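Reading time: 2 min
Last updated: April 18, 2026

Minutes – Pronley site, safety and faults meeting

Present: site lead, handling team lead, two operators from the folding station, maintenance, Skillia liaison (by phone)
Apologies: training coordinator

1. Previous minutes
Accepted with one correction. The spare battery cabinet is in the Mateos building and was wrongly listed as being at Jandstead.

2. Fault at the folding station
Maintenance reported on the fault during the afternoon shift. The right handheld gripper did not open when the operator released the trigger. The jaw stayed closed on a shirt hem for 20 seconds and then opened by itself. The operator had a finger through the loop at the time and could not put the unit down quickly. There was no injury. The shirt was torn at the hem and has been thrown out.

The log shows 21 dropped signals from the right unit in the same session. The left unit had none. Maintenance found the cable sheath worn through close to the connector and thinks this is the likely cause, but has not been able to repeat the long closure on the bench. The site lead asked that the item stay open until it has been repeated or the supplier has ruled it out.

Skillia said the firmware should open the jaw on loss of signal. It did not do so here. They will check whether the installed version has that setting turned on, and will reply in writing. 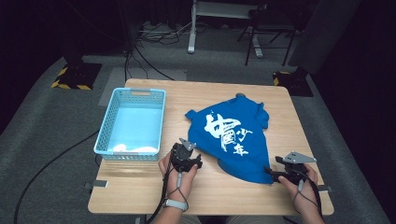 Operators said the finger loops are tight over a glove and slow to get out of. One had raised this in November and did not get an answer. The handling team lead apologized and will look for the original note. It was agreed that gloves are not to be worn with the loops until a quick-release strap has been tried.

Maintenance also asked for cable checks to be written into the start-of-shift sheet. At present the sheet only covers the table clamps and the floor markings. The meeting agreed. The check is to be done with the power off, by hand, along the full length of both cables.

3. Floor cables
There was a near miss in the same week, when an operator caught a foot on a cable while carrying a basket. Cable covers were approved up to a cost of $200. Maintenance will measure before ordering – the covers bought for Jandstead were too narrow and had to go back.

4. Return to use
The right unit stays tagged out. Folding work may go on with the spare pair from Mateos once both cables have been checked and signed for. Sessions are to be done with 2 people present, one of them within reach of the stop button.

5. Actions
Skillia: written reply on the loss-of-signal setting
Maintenance: replace right cable, repeat bench test, order covers
Handling team lead: revise start-of-shift sheet, find strap samples, answer the November note
Site lead: enter the fault and the near miss in the incident book

6. Other business
The first-aid box at Pronley is short of eye wash. Maintenance will restock it.

Next meeting to be set when the Skillia reply is in.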